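Rimov user forum > Planning and perception > Grasp planner 2 on cloth: has anyone measured it?

gripe_torque
Posts: 596
I've read the release notes for the new grasp planner and I don't buy the claim that it "handles deformables." Handles how? Our wrist camera gives it almost nothing at close range. Pale background, no edges, and the planner still hands back a confidence of 0.96 with the jaws open on nothing.

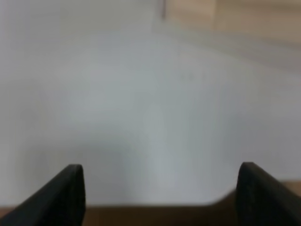
Does the planner use the wrist image to compute the grasp score?
It uses the last valid depth patch, and the wrist image only comes in when you set the refine flag.

gripe_torque
So the score I'm looking at could be stale. Great. Where is that written down?

bumska_dan
It's in the config comments. I don't think it's as bad as you make out. We run it with refine on and a timeout on the depth patch, and the silly scores went away. Have you tried that before calling it broken?

gripe_torque
I didn't call it broken. I said I want numbers. "Went away" over how many tries?

Þórey Bach
856 tries at Midtbø, refine on, mixed fabrics. I'd trust the planner to find a grasp point on knitwear. I would not trust it to know what the rest of the cloth is doing. Take a green knit on a pale board: one part bunched up at the finger, a long length still flat on the wood. As far as the planner is concerned that's a held object and it moves on to the next step.

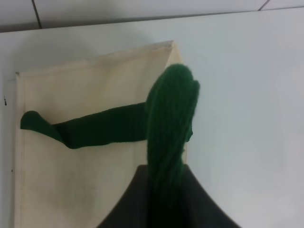

Page 2 of 2

bumska_dan
That's a task planner problem though. The grasp is a grasp.

Þórey Bach
Disagree. If the grasp node publishes "object attached" with a rigid box around it, everything downstream plans for a rigid box. The collision checker has no idea there's a tail.

lastico_fw
You can override the attached shape. We publish a hanging volume below the fingers and pad it. Ugly, and it rejects some good paths.

gripe_torque
Padding a box until the planner gives up isn't handling deformables either. I'll turn refine on and log the age of the depth patch next to each score. If the two line up I'll file it as a bug.

bumska_dan
Post the logs here too please, including the boring ones.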